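The open day at Jurmont's workshop drew some 200 people in July, most of them locals who had driven past the grey shed for years without knowing what went on inside. Doors opened at 7 and the car park was full well before the first demonstration.

Brurnix had the back room. Its arm was sorting plastic cups and bowls on a cloth-covered table, picking up one piece at a time by the rim. Bright colours help the software, but bowls are awkward - the sides slope, and a poor grip sends them skidding.

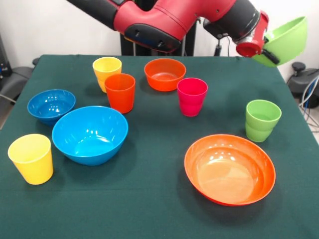
One visitor asked whether it would ever be quick enough for a school canteen, and was told that speed was a matter for next year's program.

The software comes from Maleck, a small outfit that trained it on 140 household items. Cutlery is still giving trouble. Nigatu, which runs kitchens for aged care homes, has agreed to a trial over summer, starting with breakfast trays at a single site.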